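Hand wrapping (boxing)

Hand wrapping is the binding of a boxer's hands and wrists with cloth before gloves are put on. The wrap holds the small bones of the hand together and limits bending at the wrist. It adds little padding over the knuckles.

Types

Training wraps are long strips of cotton, plain or slightly elastic, with a thumb loop at one end and a hook-and-loop tab at the other. They are washed and used again. Competition wraps are made of gauze and tape, are applied by a second, and are cut off after the bout.
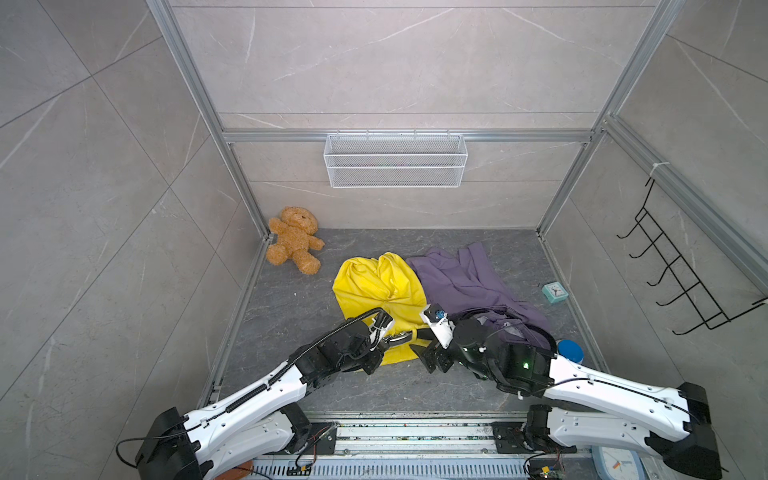
Cotton wraps hold sweat and lose their shape if stored rolled while damp. They are best hung at full length until dry. A rack with curved hooks, such as the black one with five hooks on the right wall, will take wraps folded once over each hook, provided the ends do not touch the floor. Wraps should be rolled only when dry, with the thumb loop on the outside.

Method

Wrapping starts at the thumb and passes to the wrist, which takes several turns. The strip then covers the knuckles, runs between the fingers, and returns to the wrist.

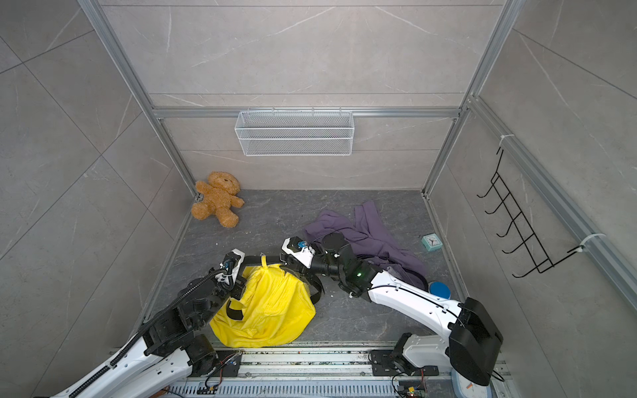 The fingers are kept spread throughout, as a wrap applied to a closed hand becomes too tight once the hand opens. Numbness or a change of color in the fingertips means that the wrap must be redone.

Inspection

In the Dilska amateur league, wraps are checked and signed by an official before gloving. The league's coaching notes, written by Trinidad Evangelista, advise against tape across the knuckles.
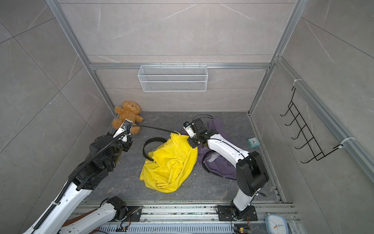 See also

Boxing glove
Cutman
Mouthguard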